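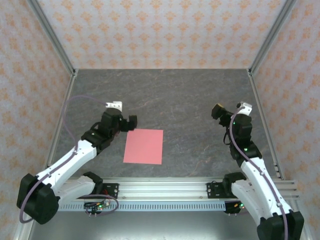
Flernulwood cell, paper-fold setup, both arms at the start of a run. Left cable loop as it hangs now.

November, a little after 4 pm

I'm writing this up while it's fresh, and so that Aoi doesn't have to piece it together from my sticky notes when she comes in. The left arm stopped on us again in the middle of the first fold. It reached down for the corner, got partway across, and then the wrist gave a small shudder and the whole arm locked with a tracking error. The right arm carried on for a moment as if it hadn't heard (bless it) and I hit the stop.

The run number was 1749. I went back through the log with a cup of tea and the last clean one was 1719, so that's 30 runs in which the error had been creeping up and I hadn't looked. My fault. I had the plot open on the other screen the whole time, behind my email.

My first thought was the gripper, since we'd had the fingers off it last week, and I spent far too long on that. Took them off again, put them back, checked the screws. Fine. Then I blamed the paper, which was unfair to the paper. Elba Gaete wandered by, watched me for a minute and asked why the purple cable was pulling. I said it wasn't. She asked me to move the arm by hand with the power off, and of course it was: once the wrist goes far enough over to the right, all the slack gets used up and the cable tugs back on the bracket. She was very nice about it.

What I think happened is that when we rerouted the left cable we left a good big loop out over the table but tied it too tightly along the white link. The loop looks generous and does nothing for the wrist. The right side runs down through the wrist and elbow and has never complained.

Done so far: cut the upper tie, fed about 48 mm of slack up toward the bracket, retied loosely. Ran the reach by hand all the way over and back, and I couldn't feel it catch. Haven't run it under power. I'd rather somebody else was in the room for that, with a hand near the stop.

The other thing, and this one bothers me more: the right arm should have stopped when the left one faulted. It's meant to be linked in the Gajdoš controller settings and I was sure we'd ticked it. Parameter 726 was back at its default. Maybe the update did that, maybe I did. I've set it again and saved a copy of the settings in the Bedetti folder, but please nobody work inside the enclosure with the arms live until we've forced a fault on purpose and watched both of them stop.

Aoi, for the morning: forced fault test first, left then right, before any folding. If the left still shudders, leave it off and write to Flellico about a longer cable. The spare ties are in the drawer under the scope, the wide soft ones, please use those.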